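Quick writeup on cleaning a paddle brush, the pin kind with the soft pad. Doing this on the white table bc it wipes clean and you can see every bit of fuzz that comes off. Whole job is 14 minutes of hands-on, then drying overnight.

## What you need

- the brush
- a cup (wide enough to dip a toothbrush in)
- old toothbrush
- rat tail comb, or a wooden skewer
- small scissors, blunt tips if you have them
- mild shampoo. I use the Ondine one, any will do
- a towel you don't love

Don't use dish soap on a cushioned brush. Tried it on my old Nelitz and the pad went sticky. Never came back.

## 1. Clear the table

Everything off except the brush and the cup. Hair goes everywhere and it WILL find your coffee. 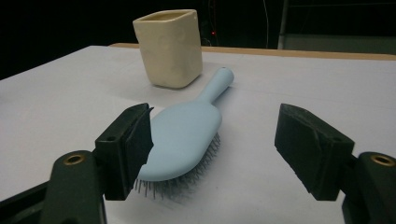

Cup gets filled later, not now. Dry hair first, water after. If you wet a brush thats still full of hair you get felt, and felt is a pain to pull out.

## 2. Get the hair out

Slide the comb tail under the mat of hair, down near the pad. Lift. Work from the handle end toward the top, one row at a time. Don't yank, pins bend.

Long hair wrapped tight? Snip it. Run the scissors between two rows, cut in three or four places, then lift again. Comes up in strips. Keep the scissor points up and away from the pad, one poke and water gets in there forever.

Stray hairs left on the pins: pinch and pull, or dab with tape.
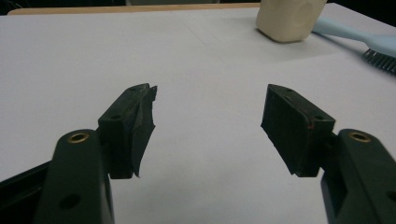
Bin the hair, don't flush it. Then wipe the table with a dry cloth before any water comes out. A damp cloth just smears the lint around.

## 3. Mix and scrub

Warm water in the cup, about two fingers deep. Squirt of shampoo the size of a pea. Swish.

Dip the toothbrush, tap it on the rim, scrub between the rows. Short strokes. Hold the brush pins down while you scrub so the dirty water drips off the pins and doesn't sit in the pad. Feels awkward, do it anyway.

Gray gunk at the base of the pins is old product plus dust. Dry shampoo users get the worst of it. Go over those rows twice.

Do the back and the handle too, just a wipe. Everbody skips the handle.
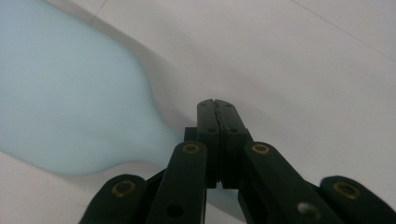 Change the water when it goes cloudy. I usually go through two cups.

## 4. Rinse

Quick one. Tap on low, brush tilted, pins down, in and out. No soaking! The little air hole in the pad (if yours has one) lets water in and it takes days to leave. My Mishra brush got soaked once and smelled like a pond until November.

If water did get in, squeeze the pad gently over the sink till it quits dribbling.

## 5. Dry

Shake it out. Towel on the table, brush on top, pins down. Leave it till morning. No hair dryer, no radiator, the glue around the pad lets go.

Next day check the pins. Bent ones you can nudge straight with your fingers. Missing ball tips will scratch, so if you've lost more than a few it's time for a new brush. I got a Pideo for 39 bucks last time, no complaints yet.

Rinse the cup and give the table one last wipe.

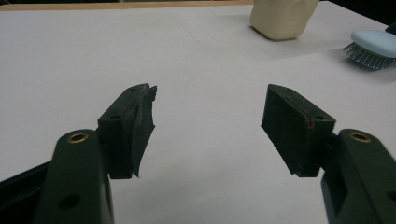

**How often should I do this?**

Pull the hair out once a week, full wash once a month. Every two weeks if you use a lot of spray or oil.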